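작업대 매트 자주 묻는 질문

안녕하세요, 오른브리지(Ornbridge) 공방 블로그예요. 매트 글 올리고 나서 댓글로 같은 질문이 자꾸 들어와서 한 페이지에 모아 봤어요!

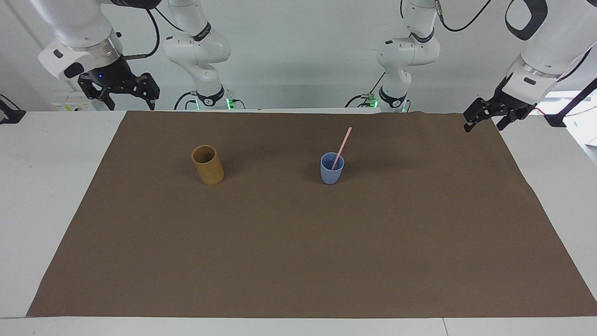
테이블을 넓게 덮은 갈색 매트

매트는 왜 까세요?
저는 상판에 흠집 나는 게 너무 싫어서요. 작은 부품을 내려놓을 때 달그락거리는 소리도 거슬렸고요. 깔고 나니 마음이 한결 편해요.

색은 왜 갈색이에요?
처음엔 회색을 쓰다가 바꿨어요. 나사나 흰 실 같은 게 갈색 위에서 훨씬 잘 보이더라고요. (검은색도 써 봤는데 먼지가 너무 티 나서 한 달 만에 포기…)

표면이 반들반들한가요?
아니요, 무광이고 살짝 섬유 같은 결이 있어요. 조명 아래서 번쩍이는 게 싫은 분들은 좋아하실 거예요.

뒤쪽에 희미하게 접힌 자국이 있던데요?
네, 있어요 ㅎㅎ 저는 이 정도면 그냥 써요. 신경 쓰이시면 반대 방향으로 느슨하게 말아서 하룻밤 두었다가 다시 펴 보세요. 다리미는 저라면 안 대요.

모서리가 살짝 들리는 건요?
오른쪽 먼 모서리 말씀이시죠? 거기는 손이 잘 안 가는 자리라 저는 그냥 두는 편이에요. 자주 쓰는 쪽이 들린다면 얇은 양면테이프를 조금만 붙여 보세요. 많이 붙이면 나중에 떼느라 고생해요.

크기는 어떻게 정해요?
상판을 먼저 재고, 앞쪽은 가장자리에 조금 못 미치게 잡으세요. 앞으로 튀어나오면 소매에 자꾸 걸려요. 재단은 고돌라노(Godolano)에 맡기는데 보통 24시간 안에 답이 오고, 주문이 밀리면 최대 40시간까지 기다려 봤어요.

청소는요?
마른 솔로 한 방향으로 쓸어 주고, 얼룩은 물기를 꼭 짠 천으로 톡톡 두드려요. 문지르면 결이 일어나요!

둘둘 말아서 보관해도 되나요?
돼요. 접지만 마세요. 저는 굵은 종이심에 감아서 세워 둬요.

다른 질문은 댓글로 남겨 주세요. 6월에 새 매트로 바꾸면 답변도 고쳐 둘게요.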